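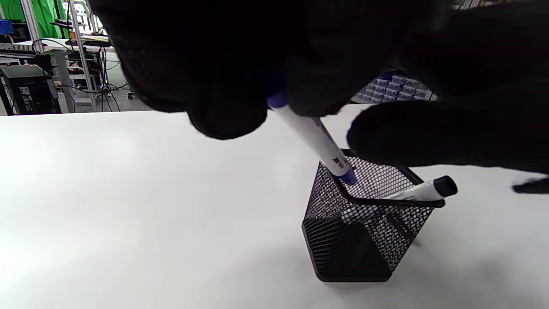 A blue-capped marker is lowered into a square mesh pen holder on one of the white tables.

Workplace news | Stationery and supplies

Shared pens get fixed holders at Hendport

The open workspace at Hendport has changed the way it stores whiteboard markers. Under the new arrangement, each shared white table is issued with a square, open-topped mesh holder, and markers go back into it when a user leaves the table. The rule took effect on 24 January 2024 and replaces the single supply drawer by the entrance.

Bereket Araya, who looks after supplies for the site, ordered 14 holders from the office dealer Lencho. The purchase followed a stock check in September, when the drawer was found to hold mostly dried-out pens while usable ones were spread over desks and window sills. Replacement markers had cost the site 178 pounds over the preceding months.

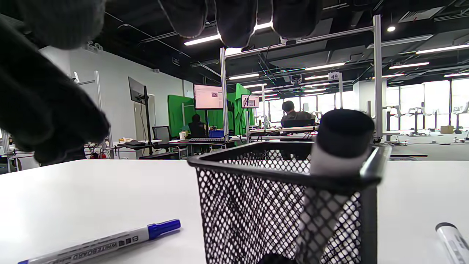 Markers are to be stored with the cap on and the cap pushed fully home. Araya's notice asks users to check this before a pen is put down, including pens set aside for a short time. The whiteboard markers in use have white or pale grey barrels, and the cap is the quickest guide to ink colour: blue or black on those seen beside and inside the holder. A cap fitted to the wrong barrel defeats the system, and such pens should be handed in.

Tabletops are otherwise to be kept free of stored items. Cups, keyboards and crates stay on the workstation desks, and the white tables are wiped down at the end of the day. The holder may be moved while work is in progress but should be returned to its usual position afterwards.
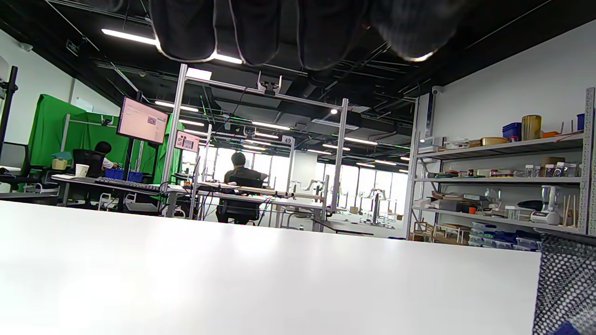

Stock and refills

Each holder is limited to 6 markers. Spare stock is kept in a cupboard and issued by Guilan Xiong, who will replace a pen on return of the old one. Some 40 markers are in reserve.
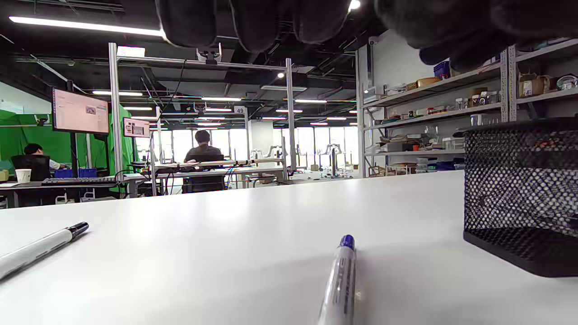
Compliance will be checked at the end of each week. The check covers markers left lying on the tabletop, as with the black-capped one to the left of the holder, as well as missing caps and unrelated objects in the holders. The mesh sides allow a first look at the contents without emptying them, although small items at the bottom are harder to identify. Anything that does not belong will be placed in the lost property box.

Requests for extra holders should be sent to Araya.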